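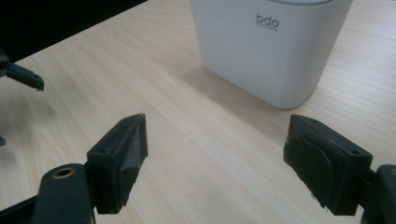 Arash Rashti wants the approach segment kept in every example, including the part where the fingers are still wide open and nowhere near the target. His note on the Cetetti draft says the policy stalls at that distance more than anywhere else, and that trimming to first contact throws away the only data that covers it. Fair point. I had been trimming. Reverted in the export script, trim flag now defaults to off.

October 2022, collection notes, Tisdale bench

Task set is unchanged from the last entry: single container on bare wood, approach, close, lift, set down, open. Two hand-held grippers on the table, one operator per session. Second gripper stays in the recording even when it does no work. The loader expects both streams and fails silently if one is missing, see the May entry.

Status: 308 demonstrations logged against a target of 900. Of those, 38 are flagged for review. Most flags are sync offsets between the two streams. The rest are operator restarts where the stop button was pressed late and the next attempt got appended to the same file. Those can be split by hand. Havcombe's splitter finds the boundary when the fingers go fully open and stay there, but it also fires on a slow approach, so it can't be run unattended. Do not run it on the merged set.

Start pose. I moved the start grid so that the container is no longer centered between the fingers in every first frame. With the old grid the offline model learned to close straight ahead and scored well on our own holdout, which had the same bias. Now the operator picks a cell from the printed list and enters it before recording. Adds a few seconds per attempt. Acceptable.

Shadows. Overhead light only, blinds down. Tried one batch with the side lamp on and the depth estimate near the base of white objects got worse, so that batch is tagged and kept apart. Might be useful later as augmentation – not now.

Finger pads. Checked between batches.
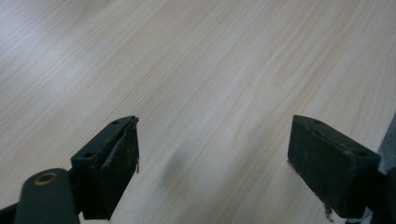 Both fingers open, bare table between. Strip peeling on left inner edge, wear at lower edge on right.

Pad condition is not in the metadata at present and it should be. A lifted strip changes the effective closing width and it also shows up in the wrist view, so the model could pick it up as a cue for session. Proposed field: pad_state, values good / worn / lifted, entered at session start and again at session end. Sleiman asked for a free text field as well. Fine, but the loader will ignore it.

Replacement: new strip on the left, clean off old adhesive first, then redo the width calibration before recording anything. Calibration is 6 open-close cycles against the gauge block. Discard the first cycle. If the spread is larger than on the calibration sheet, check the screws on the finger block before blaming the encoder. I have lost an afternoon to that already.

Open questions
– Does the approach segment need its own label, or is gripper width enough to recover it?
– Keep the old centered-grid examples in training with a lower weight, or drop them? Leaning toward keeping.
– Tall containers leave the wrist view at the top when close. Arash thinks that is harmless. I would like a run with and without before we collect more.

Next: pads, calibration, split the flagged files, then resume at the next cell on the list.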